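The Inventory at Fallutmont

Salamatu Bonsu took over the second-floor room in May. The lease listed one brick wall, one ceiling unit for cooling, shelving, and desks. It did not list the contents of the shelving, and the buyer wanted a list.

She began at 7 with the top shelf. Each item received a tag number, a condition code, and a line in the ledger. The tags had been printed by Kultton in a roll of 1000, starting at 2958, the point where the previous tenant had stopped. She saw no reason to restart the sequence.

Code A meant usable. Code B meant usable with repair. Code C meant the item could not be identified by the person holding it. By ten o'clock code C was the longest column.
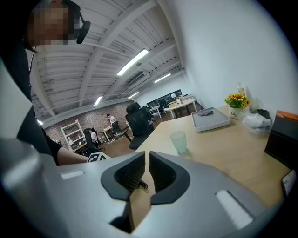 Hok-lam Lau worked at the desk near the brick wall and did not look up when she asked about the shelf brackets. He said they belonged to the wall. She asked whether the wall belonged to the lease. He said that was a question for Deisy Lozano, who had left for Tirkent in the winter and taken the keys to the lower cabinet.

Salamatu wrote: cabinet, lower, locked, contents not verified.

She measured the desk twice. The second figure was a quarter inch shorter than the first. She recorded both, initialed the difference, and moved the office chair back to its position.

Under the fluorescent lights the ledger paper had a slight green cast. Page four was in another hand. It gave the same shelves in the same order, with the same codes, and ended at the cabinet. The entry read: cabinet, lower, locked. The initials were D.L.

Salamatu turned to a clean page, copied the entry, and assigned it the next tag.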